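«La ropa limpia también pesa»: una tarde entre montones con Liesl Danzer

Llegué con media hora de antelación y una bolsa de mandarinas, porque me daba vergüenza presentarme en casa de alguien con las manos vacías y encima a preguntarle cómo dobla las camisetas. Liesl Danzer me abrió descalza, con una toalla al hombro, y lo primero que me dijo fue: «Pasa, pasa, pero no me mires el pasillo». Claro, lo miré. Había cuatro bolsas de ropa en fila, cada una con un papelito pegado con celo.

Liesl lleva 16 años ordenando armarios ajenos. Empezó en la lavandería Baumgartner, en el turno de las sábanas, y de ahí le quedó la costumbre de alisar con el canto de la mano cualquier tela que se le ponga delante (lo hizo con mi bufanda mientras hablábamos, dos veces). Ahora da un taller pequeñito en Piltport, los viernes por la tarde, que se llama Wullel y que tiene lista de espera desde febrero. ¡Lista de espera para aprender a doblar! A mí me parece maravilloso.

«La gente viene pensando que le voy a enseñar a doblar como en las tiendas», me cuenta. «Y el primer día no doblamos nada. Vaciamos la bolsa, lo extendemos todo y miramos. Se ponen nerviosísimos.»

Le pregunto por qué nerviosos.

«Porque es mucha ropa. Una señora contó la suya en casa, prenda por prenda, y le salieron 378. Y vivía sola. Me lo dijo bajito, como si fuera un pecado. Yo le dije que la mía no la he contado nunca ni pienso.»

Se ríe mucho Liesl, y se ríe con todo el cuerpo. En la mesa de la cocina tenía preparado café para tres, porque a mitad de la charla se nos unió Ximeng Guo, que fue alumna suya y ahora lleva el grupo de principiantes. Ximeng es la parte práctica de la pareja. Trae una libreta, la abre, la cierra y al final lo dice todo de memoria.

«Yo empiezo por lo grande», explica. «Sábanas, toallas, jerséis. Lo apartas y de golpe ves la mesa. Luego las prendas medianas, y lo pequeño al final.»

«En eso no estamos de acuerdo», salta Liesl. «Yo empiezo por los calcetines.»

Y aquí, lo confieso, perdí el control de la entrevista durante un buen rato. Los calcetines son un tema serio en esa casa. Liesl defiende que hay que pescarlos primero, cuando todo está todavía revuelto, porque se meten en las mangas, en las fundas de almohada, en los sitios más absurdos, y luego aparecen ya guardados dentro de otra cosa. Ximeng sostiene que si vas sacando lo grande con cuidado y sacudiéndolo un poco, los calcetines caen solos. Yo hago lo de Liesl, pero mal, y así se lo dije.

«¿Cómo los coges?», me preguntó Ximeng, muy seria.

Pues no lo sé. ¿Como todo el mundo? Me explicó que ella los coge siempre por la caña, nunca por la punta, porque así ya tienes la boca del calcetín donde la necesitas si luego hay que darle la vuelta. Desde ese día lo hago así y me he vuelto insoportable con mi familia.
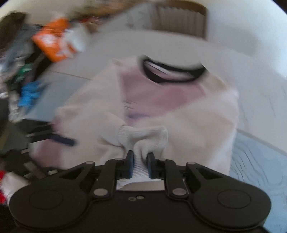 Un calcetín blanco de canalé sobre una prenda en crema y lavanda; al lado, una tela celeste con líneas onduladas.

Hablamos también de los blancos y de los tonos claros, que según Liesl son los que más engañan. «Pones un calcetín blanco encima de un jersey crema y ya no lo ves. Con lo negro pasa lo mismo, pero con lo negro la gente va prevenida.» Su truco es extender debajo una tela con dibujo, la que sea, un pañuelo viejo, y trabajar encima. Ximeng prefiere mover la lámpara.

¿Y las cajas? ¿Los separadores? Ahí me esperaba un sermón en contra y me llevé una sorpresa. Liesl tiene en el dormitorio un juego de cajones de tela Fluklow que le encanta y que enseña con orgullo de abuela. Eso sí, solo usa 7 compartimentos y los demás los deja vacíos a propósito. «Si lo lleno todo, el lunes ya no me cabe lo que salga de la lavadora», dice. En el taller, en cambio, no deja comprar nada hasta la tercera sesión. Un alumno se gastó 200 euros en organizadores antes de empezar y acabó guardando dentro los cables.

Antes de irme le pedí que me dijera qué prenda le da más pereza. Pensé que diría la sábana bajera, como todos.

«Los jerséis de cuello redondo con algo debajo», contestó. «Los que te quitas de una vez, con la camiseta metida dentro. Los lavas así, los tiendes así y luego hay que separarlos. Mi hija me los deja todos así.»

«Yo también», dijo Ximeng, mirando la libreta.

Nos comimos las mandarinas de pie, en el pasillo, junto a las cuatro bolsas. En el papelito de la última ponía «preguntar a mamá», y Liesl me dijo que llevaba ahí desde antes de Navidad.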